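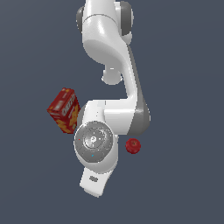 Last updated: 16 August 2023

Datasets / Language / Konine

Konine color words, v2. 500 everyday color names, one per row, with a hex value and a short note. Collected by Brenda Mansilla.
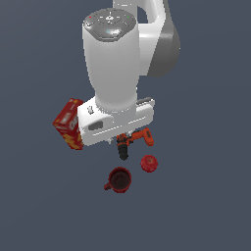
Grays were the worst to sort. People write "slate" for nearly anything. We kept it for bluish ones, so the flat surface under the white arm gets slate-gray and the round panel up top is just dark gray. Spelling is gray, never grey. 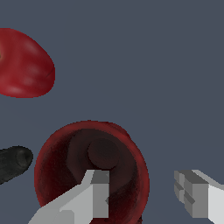
Reds: 100 rows, some overlap, will fix in November. Crimson and brick are seperate entries. Apple = crimson, bowl rim = brick red. Dont merge them pls.

Filed under: Words, Color, CSV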